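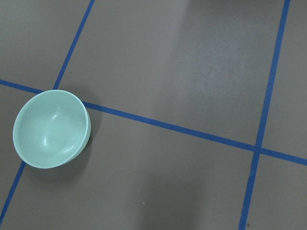

After-school club started again in August, and I have the younger group this year, 24 kids for an hour. Our first unit is on sorting and measuring. The green bowl sits where the blue tape lines cross, and the kids toss beanbags at it from farther and farther back. 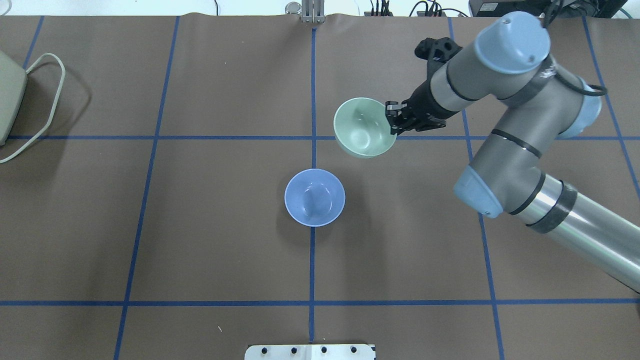 Tarun Shukla runs the older group over at Nemdale and lent me his lesson plans. His are mostly map reading. I borrowed one where you call out a square and a child finds it, and blue tape on brown paper does fine for that. 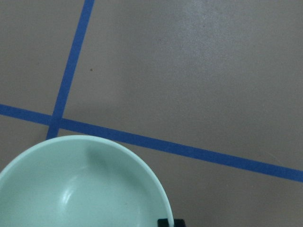

Blue tape on gray

Pickup is at 5, which is tight for the parents coming from Trurkham – I asked about a later time and haven't heard back.

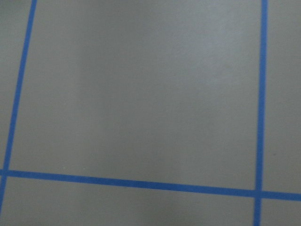
If it does change I'll post it here. Snacks are still on us, so please send a water bottle and tell me about any allergies.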